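Filed under: Sheds, Tools & Structures

Civstead Community Garden
End-of-Summer Safety Walk, with Comments
August 16, 2019

The walk covers the shared areas only. Your own plot is between you and your tomatoes, unless something in it is leaning over the path, in which case see item 4. Marks are OK, FIX (do it before the November closing) and NOW (do it before anyone else goes near it).

1. Front gate and latch: OK
The latch catches on the first try, which makes it the best-behaved thing on the property. The gate still drags a little on the downhill side. Shave the bottom edge if you feel like it. The groove it has cut in the gravel has been there so long that people plan their wheelbarrow routes by it.

2. Main path: FIX
Two pavers have heaved near the rain barrels, enough to catch a toe. Lift them, scrape out the root underneath, put down fresh sand and reset. Last year's repair was a third paver laid on top of the other two. Please do not do this again.

3. Hoses and spigots: FIX
The east spigot drips at the stem and wants a new packing washer. The long hose has been patched in three places with three kinds of tape, and it leaks at all of them. Replace it. Hoses go back on the reel when you are finished, and across the path is not a storage location even if you are coming right back. The backflow preventer is in place on both spigots.

4. Trellises, stakes and cages: NOW
The bean trellis on the north fence is held up by the beans. Come the first frost it will be held up by nothing. Drive two new posts before then, and keep kids out from under it until that's done. Cap any bare rebar or metal stake below eye level. Tennis balls are fine. The yogurt cups blew off in June and are now in the hedge.

5. Raised beds: OK, with grumbling
Boards are sound in most of them. Plot 203 has a corner that has let go, with the screws sticking out at shin height. The holder has been told and has answered with a flowerpot placed over the screws. We are counting that as temporary.

6. Compost bays: FIX
Bay one is steaming along nicely. Bay two contains a pumpkin from last fall that has taken on a certain authority, plus a good many fruit stickers. The front slats on bay three slide out if you lean on them, and everybody leans on them. Add a stop block on each side. The pitchfork gets stuck upright in the pile or hung on its hook. It does not get laid in the grass, tines up, for the next person to find.

7. Tool shed: FIX
The Hakala loppers have a loose pivot bolt, so tighten it and add a drop of oil. Two of the spades have split handles and should be thrown out, with ceremony if you like. The rack inside the door is pulling away from the wall because it was hung on drywall anchors in a building that has no drywall. Use real screws, into a real stud. Gloves left on the bench go in the free box at closing.

8. Chemicals and fertilizer: NOW
The cabinet was unlocked. The key was in the lock, with a tag on it reading KEEP LOCKED. Inside we found an open bag of Tinard bone meal that the mice have been enjoying, and a spray bottle with no label and something green in it. Unlabeled means it goes to the county drop-off. Nobody is to sniff it in the hope of finding out. Everything stays in its original container, lids on, liquids on the bottom shelf.

9. Soil testing corner: OK
Clean and wiped down, spoons in the jar. Samples should carry a plot number and a depth. "Mine, by the fence" describes most of the garden. Wash your hands when you're through, and do not borrow the measuring cup for your lemonade, or return it after you have.
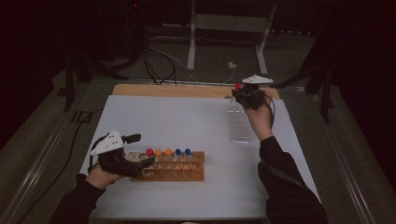
10. Electrical: FIX
The outdoor outlet has lost its cover flap. The extension cord feeding the greenhouse fan is an indoor cord, brown, of the kind usually found behind a sofa. Swap it for a proper outdoor one. Test button on the breaker outlet works.

11. First aid and fire: FIX
Extinguisher gauge is in the green. The first aid kit holds one roll of gauze, tweezers and 400 packets of flower preservative. Restock bandages, antiseptic wipes and something for bee stings. The preservative can go in the shed.

12. Greenhouse: OK
The Skiltolness vent opener is working again after its summer off. One pane is cracked but taped and stable. Algae on the floor by the door is slick, so scrub it with a stiff brush and watch your step in the meantime.

Still open from the spring walk: the wasp nest under the bench. The wasps have not been asked to comment. Sit at the other bench.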